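Gralton Clear Packing Tape, Single Roll -- Review
Reviewed by Declan Dawber

I go through more packing tape than most households. My sister and I sell refurbished kitchen scales by mail, and every parcel gets three strips on the base and two on the top. In September I switched from the Monwood tape I had been buying for years to the Gralton clear. I have now finished 30 rolls of it, which is enough to have an opinion on the consistency as well as the adhesive.

Adhesion

On new single-wall cartons the bond is good. Pressed down with the palm and left for a minute, a strip takes the top layer of the board with it when pulled. On reused cartons with a dusty surface it is weaker, and I double the center seam. The old Monwood tape was more tolerant of dust but left a yellow residue on plastic mailers. I have not seen that with the Gralton.

To check holding power I packed 6 identical boxes, sealed 2 with Gralton, 2 with Monwood and 2 with Salameh, and left them in an unheated garage for 40 days. Each box held a bag of sand. The Gralton and Monwood seams were flat at the end. One Salameh seam had lifted at the corner by the width of a finger. This is a small sample and should be read that way.

Unwind and noise

The tape comes off with moderate, even resistance. It is loud. Anyone packing at night in an apartment should look at an acrylic low-noise tape instead and accept the higher price. Splitting along the length, the usual fault of thin clear tape, happened on three rolls, always near the start. Cutting off a hand's length and discarding it cured the problem each time.

Finding the end

This is the weak point. The film is clear, the roll is frosted, and the end disappears once it is pressed down. A fingernail run around the circumference finds it, slowly. I fold the last half inch under before putting the roll away. On a light wood table the roll itself is also easy to overlook.
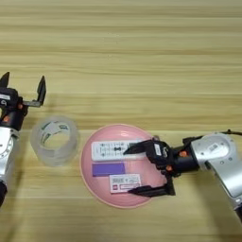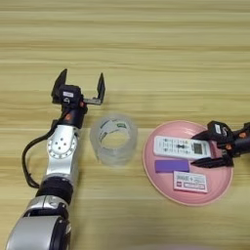 Clear tape roll on the wooden table, with the pink plate.

Dispenser fit

I use a Prerlow hand dispenser with a fixed hub. The Gralton core goes on with a firm push and does not wobble. It was too tight on the older desk dispenser my sister keeps, and sanding the hub lightly solved it. Used without any dispenser, the tape needs scissors. It will not tear cleanly by hand, and attempts to do so stretch the film into a string.

Storage

The cores stayed round in a closed drawer. Rolls kept on their side picked up lint on the exposed edge, which then showed as a gray line along the finished seam. Stored flat in a bag they stayed clean. I would not leave them on a windowsill.

Compared with the others

Monwood is the better choice for reused cartons. Salameh is cheaper and adequate for light parcels that will arrive within a week. Randa Matar reviewed the Salameh tape on this site last year and rated its unwind higher than I would, though she was using the narrow version.

Verdict

Good adhesion on clean board, no residue so far, poor end visibility, noisy. I will reorder.

Rating: 4 out of 5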